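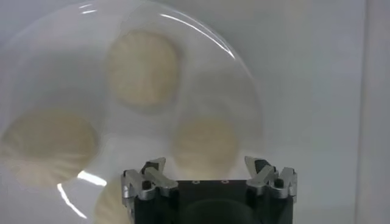
Four rounds under a glassy rim.

I have been thinking about the way we feed company, and how much of the worry is our own doing. My grandmother in Sulesow cooked for anyone who came up the steps, and she never once asked ahead what they liked. She put down what there was, pulled out a chair, and went back to her talking.

These days I get a message two weeks before supper asking for my preferences, and I answer politely, and somewhere in the answering I stop being a guest and become a customer. I know people mean it kindly (and please, do ask about allergies!), but I miss the old carelessness.

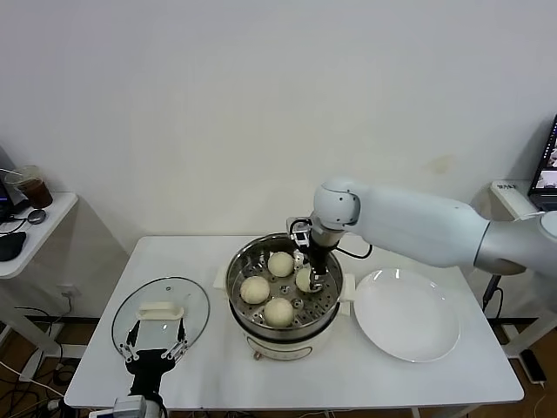
Aslı Sarıgül

My neighbor Tarık thinks I am being sentimental. He reminded me that he once spent more than 600 dollars on a birthday dinner and everyone went home happy, and I believe him. Still, when we talk about that year, the evening we go back to is the one in December when the power failed and we ate bread and cold beans in our coats until past eleven.
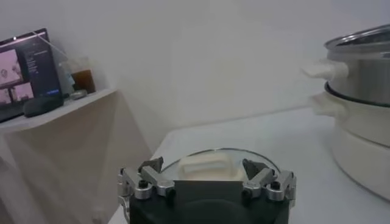 Small kitchens, short menus.

So I would like to make a plea for the plain invitation. Call somebody this afternoon and say there will be food. Let them wonder what it is. If it comes out lopsided, serve it anyway, and sit down while it is still warm.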